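Kekton – Datenbeschreibung

Kekton ist eine Sammlung deutschsprachiger Kleinanzeigen und Leserzuschriften aus dem Mitteilungsblatt »Onton«, das als Vereinszeitschrift für Hundehalter erschien. Der Datensatz enthält 3.000 Texte aus 115 Heften. Er ist für Arbeiten zur Rechtschreibnormalisierung, zur Textsortenerkennung und zur Wortschatzgeschichte gedacht.

Stand dieser Beschreibung: April, Version 7

Herkunft der Texte

Die Hefte lagen als gebundene Jahrgänge vor und wurden auf einem Buchscanner erfasst. Die Texterkennung lief mit einem eigenen Modell für Frakturreste und enge Spalten. 685 Texte wurden danach von Hand korrigiert, und zwar von Iraís Ochoa und Yen-ting Poon. Die übrigen sind unkorrigiert und enthalten die üblichen Fehler: vertauschtes »rn« und »m«, verlorene Umlautpunkte, Trennstriche mitten im Wort.

Ein großer Teil der Anzeigen betrifft Zubehör: Leinen, Körbe, Näpfe, Spielzeug aus Plüsch oder Gummi. 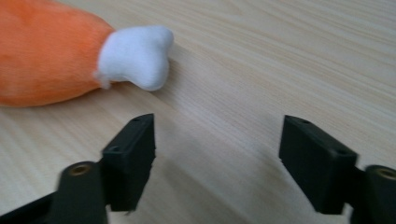

Heft 115, S. 7

Die Rubrik »Suche/Biete« wurde im letzten Heft noch einmal umgestellt. Anzeigen stehen dort nach Postleitzahl und nicht mehr nach Sachgruppe. Wer die Sachgruppe als Zielklasse verwendet, sollte dieses Heft herausnehmen oder die Klasse selbst nachtragen.

Aufbau

Jeder Text liegt in einer eigenen Datei im Ordner texte. Die Datei index.tsv enthält je Text eine Zeile mit diesen Spalten:

id – laufende Kennung, ohne Bedeutung für die Reihenfolge im Heft
heft – Heftnummer
seite – Seite, auf der der Text beginnt
sorte – anzeige, zuschrift oder nachtrag
korrektur – ja oder nein
gruppe – Sachgruppe laut Heft, leer bei Zuschriften

Zeichensatz ist UTF-8, Zeilenende LF. Das lange s wurde überall durch ein rundes ersetzt. Abkürzungen wie »gebr.«, »VB« und »Selbstabh.« sind nicht aufgelöst.

Sachgruppen

Die Gruppen stammen von der damaligen Redaktion und sind nicht trennscharf. »Spielzeug« und »Kleinteile« überschneiden sich stark. Aufbewahrungskisten stehen mal unter »Haushalt«, mal unter »Zubehör«, und Sammelanzeigen (Kiste mit Spielzeug, Korb mit Decke) wurden nach dem zuerst genannten Gegenstand einsortiert. Wir haben daran nichts geändert.

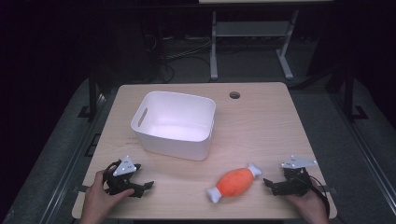
Bekannte Probleme

Telefonnummern und Anschriften wurden automatisch durch Platzhalter ersetzt. Vereinzelt sind dabei auch Preise und Zuchtbuchnummern verschwunden. Meldungen dazu bitte mit Kennung und Heftnummer.

Mehrfach geschaltete Anzeigen sind nicht entfernt. Für Trainings- und Testmengen empfehlen wir eine Aufteilung nach Heften, bei der aufeinanderfolgende Hefte zusammenbleiben.

Rassebezeichnungen folgen dem Sprachgebrauch der Einsender und weichen oft vom Standard ab.

Werkzeuge

Das Skript kan_lesen.py liest Index und Texte ein und gibt eine Tabelle aus. Es gehört zum Paket Kan und braucht sonst nichts. Die ältere Fassung für Brellel wird nicht mehr gepflegt – sie kommt mit der Spalte korrektur nicht zurecht.

Beteiligte

Zhenhua Peng (Texterkennung), Tsung-han Liao (Index und Skripte), Chak-lun Yen (Platzhalter, Prüfung), Iraís Ochoa und Yen-ting Poon (Korrektur).

Nutzung

Frei für Forschung und Lehre, Weitergabe nur mit dieser Datei. Bei Veröffentlichungen bitte Kekton und die Versionsnummer nennen.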